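I inherited my grandmother's recipe box in May and I have been meaning to write about it ever since, so get a cup of something and settle in, because this is going to be a long one.

4 min read
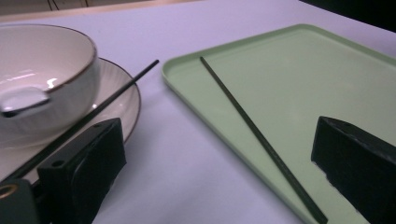 It isn't a fancy box. Green tin, a lid that sticks, a dent in one corner from when my uncle used it as a goalpost. For as long as I can remember it sat on top of her refrigerator next to the radio, and you had to ask before you touched it.

I figured there might be a few dozen cards in there. I sat down on the living room floor one evening and counted them, and there are 263. Two hundred and sixty-three! In a box the size of a loaf of bread! She had them packed in so tight that I had to work the first one out with a butter knife.

The first thing I learned is that my grandmother did not believe in instructions. A good half of the cards are only a list. Flour, lard, two eggs, "the usual spice." What usual spice, Grandma. I have stood in my kitchen and said that out loud.

The second thing is that hardly any of the recipes are hers. Almost every card has a name up in the right-hand corner, and it's the name of whoever gave it to her. She was very strict about that. If you told her how you made your beans, you got your name on the card, even if she changed the whole thing later (and she did, you can see where she crossed things out).

So it's a recipe box but it's also kind of an address book for every woman and a few of the men on Villanueva Street between when she moved in and when she stopped driving.

There are 14 cards from Miroslava Matoušek alone, who lived two doors down and whom I remember mostly as a pair of very nice shoes at eye level. Thirteen are cakes. The last one is a method for getting candle wax out of a tablecloth, filed under Desserts.

I tried the poppy seed cake first. The card says to bake it "until you hear from it." I thought about that for a whole afternoon and then I called my mother, who said oh sure, it goes quiet when it's done. You put your ear near it and if it's still crackling it needs more time. I am a grown woman and I crouched in front of my oven listening to a cake. It came out lovely, by the way.

Then there was the soup problem. There are four different cards for chicken soup with four different names on them, and they do not agree about anything. One starts with cold water and one starts with boiling. One says never to put a lid on the pot and one says never to take it off.

I made all four over the course of a month (my freezer was completely full, my neighbors were very well fed) and I'm sorry to report that I liked the one from Yee-man Tse so much better than the others that I felt a little disloyal. It has ginger in it and a lot of white pepper, and you put the greens in at the very end.

My mother remembers her. They worked the same shift at the Furard plant, she and my grandmother, packing light fixtures, and they traded lunches every day for years. Mom says she'd come home from school and be able to tell what had been in the trade by what Grandma was trying to copy at the stove.

On the back of that soup card, in pencil, my grandmother wrote "made for Y. when she was sick, she said not bad." I have it propped up on the windowsill now. From a cook like that, I think "not bad" was probably a medal.

A lot of you asked how I'm keeping the cards safe, so let me tell you what I did, and please speak up if you know better. I took a picture of the front and the back of every one before I cooked from any of them. Do the backs! I nearly skipped the backs and that's where all the good stuff is.

I numbered the pictures in the same order the cards were in the box. I didn't re-sort them, even though I really wanted to. The wax remover is still in Desserts and it's going to stay there.

Then I typed them up, which took me most of the summer. I typed them exactly how she wrote them, misspellings and all, and put my own notes underneath in a different color. Olanrewaju Ibrahim from my library's family history night told me to do it that way and I'm so glad I listened, since I'd already started "fixing" her margarine.

For the ones I couldn't read, I had help. Jurgita Kazlauskienė was kind enough to look over six cards in Lithuanian that had been a complete mystery to all of us. Five were recipes. One was a note about a borrowed coat, and whether it had been returned, and it had not.

We have no idea whose coat. My mother is now going through the closets.

I've cooked 100 of them so far. Some I won't be making again (there is a salad with lime gelatin and shredded cabbage, and I gave it a fair try, I really did). Some have gone straight into regular rotation, mostly the beans and the soup and a plum thing that I eat standing up.

If you have a box like this somewhere in your family, and the person who filled it is still around, go sit with them and ask about the names. I wish I had. I asked my grandmother for plenty of recipes over the years and I never once asked her who anybody was.

Okay, that's all for tonight, I have dough rising. I'll type out the soup tomorrow for everybody who wanted it. And if your family lived on Villanueva Street and you're missing a coat, please write to me.

Recent threads
My mother and I try to agree on pie crust
What I found behind the drawer in the old sewing table
The bus ride to Drodau, in more detail than you wanted
Ľubica Procházka's dumplings, second attempt
A few words in defense of the slow cooker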